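4. Build notes and first runs

The build was done evenings in the shared workshop at Fotley, two of us mostly, Duggan on the hands and Sydorenko on the wiring, with Dunne writing the planner at home. No lab, no budget line. Task for all of it: one garment, one basket, one washer.

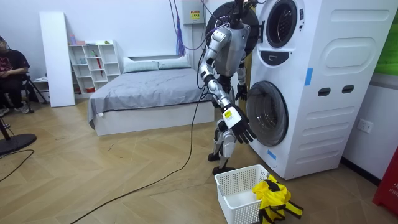
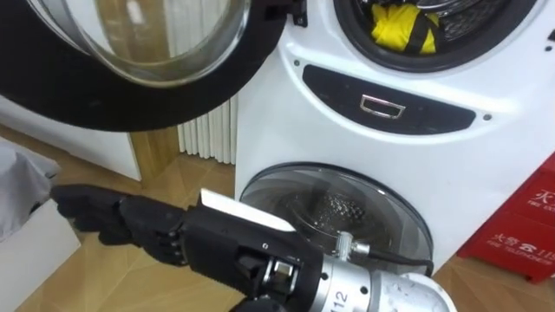
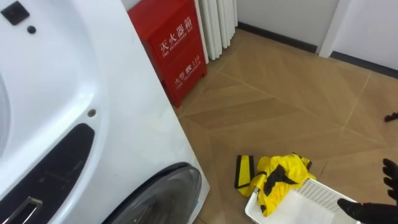
Figure 3. Laundry task, stacked washer, yellow garment with black trim.

Grasp planning for limp cloth was the part we underestimated. First version of the planner (Grakisitz, v. 6) fitted a box to whatever blob of color the head camera returned and went for the middle of it. Fine for a folded towel. Useless for anything with straps. Take the garment in the last picture of Figure 3, where part of it hangs over the rim of the basket and a long strap trails off flat on the floor: a fitted box puts its center near the rim, and the hand closes on plastic as happily as on cloth. So we dropped the box. The planner now looks for folds that stand up at least 16 mm from whatever is under them, ranks them by distance to the nearest hard edge, and takes the best one. Straps are masked out before ranking, with a plain width threshold. Crude, but it runs on the workshop computer and we didnt have to train anything.

Hand closing is by motor current only. No touch sensors, we looked at them and they cost more than the rest of the wrist. Egilsson suggested closing the outer fingers first and the thumb last, so the cloth gets gathered before it is pinched. We kept that. Thumb torque is set by hand per garment type, still a table in a text file.

The door is handled separately. Its swing was measured once with a tape and hard-coded, including a keep-out volume for the open position — the arm has to pass under or in front of the glass, never through the arc. The keep-out volume is a fat cylinder and wastes a lot of reachable space. A proper mesh would be better, Dunne has one half finished.

Cabling. We went through three routings for the hand cable before settling on the present one, connector at the wrist with slack toward the elbow. Earlier routings snagged when the forearm rolled past its mid position. Anyone copying the build should leave more slack then looks sensible, and check it at both ends of the roll.

Logs. All joint currents and head video are stored per attempt, 1,159 attempts at the time of writing, incuding aborted ones. Mac Suibhne labeled the failures by hand, using the categories in Section 5. Most common by a wide margin: fold slips out between the second and third finger during the lift. We have not fixed this. Rubber tips helped on cotton and did nothing much on coated fabric.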